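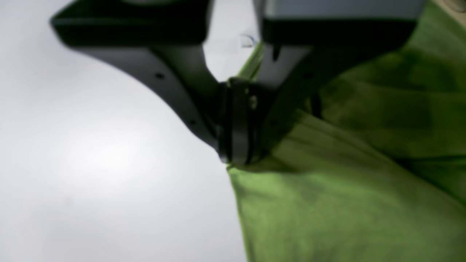
Gillis reckons the dye bath was too cool and that's why the second lot went patchy. Could be. The log has it at 80 going in and nothing written after that, so we can't say.

September, bench notes, natural dye trials

Batch 424. Weld first, then indigo over the top. Cotton from Saragih, scoured the night before, alum mordant, 34 g to the pot. Weld came up a good strong yellow. Indigo vat was sluggish, coppery skin only on one side. Five short dips, airing between each.

Rinse water still coloured at 4 pm. Left it to soak.

To do: test strips from the Vindora cotton in the same vat. Check pH before dipping, not after. New batteries for the meter. Buy more soda ash, we're down to the bottom of the tub.

Wash test not started. Grey scale card is missing from the drawer again.

Comments (2)

Card is in the fume cupboard, left side.

Did you stir the weld or leave it? Ours always streaks if it's left.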